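Last updated: Friday

The old row house in Junmont had a dining room that got used 2 times a year. Designer Themba Makhubela of Sibiya took out the wall behind it and moved the radiator under the window. The floor is reclaimed oak from Mirkeck, about 300 square feet of it, laid lengthwise.
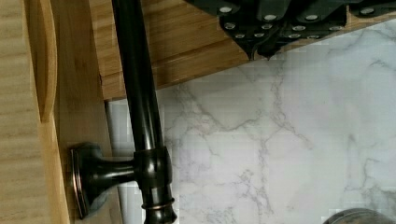
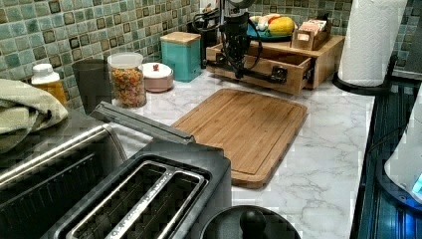
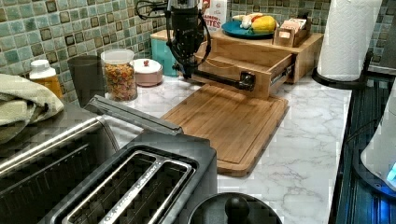

Kitchen details, including bamboo pieces in the second and third pictures.

Paint took 10 samples. The owners settled on Praveneo 573, a flat clay color, and ran it over the trim and doors. The ceiling stayed white. Curtains are due in December.

We use cookies to improve your visit. Accept | Manage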